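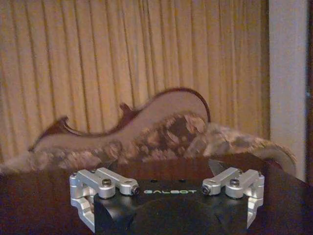 *Dark brown tabletop with a polished surface, reddish-brown where it reflects the light.*

A **polished tabletop** is the flat upper part of a table, finished so that it reflects light. Usually wood, or something made to look like wood. Common in dining rooms, halls, offices. Also called a *gloss top* in the trade, mostly older catalogues.

## Finish

Several kinds. Wax is the oldest and the softest, needs doing again every so often. French polish is shellac put on with a cloth pad in many thin coats – slow work, deep shine, marks badly with heat and alcohol. Varnish and lacquer are tougher and make up most modern tops. Oil gives a lower sheen and is sometimes left out of the group altogether.

Final rubbing down between coats is done with fine paper, 300 grit or above. The Drellwood workshop used two grades, then a felt pad.

## Colour

Dark brown tops may be dark timber (walnut, some mahogany) or a paler wood that has been stained. Many look nearly black in a dim room and turn reddish under a warm lamp. Sunlight fades some and darkens others, so a top kept under a cloth often ends up in two shades. Flalard sold its dark tops as "chestnut" whatever the timber was.

## Care

- Dust with a soft dry cloth, along the grain
- Wipe spills at once, dont leave them overnight
- Mats under hot dishes and cold glasses
- Felt pads under anything with metal feet
- No silicone sprays on shellac

White rings are usually moisture in the finish and can often be rubbed out. Black rings have gone through to the wood. Harder to shift – stripping is the normal answer.

## Makers

Firner made extending tables with matched leaves, pattern number 1234 being the best known. Leaves were stored in a rack and often came out lighter than the rest. Matos did smaller side tables, lacquered only, and gave a 10 year guarentee on the surface.

## See also

- French polishing
- Table leaf
- Veneer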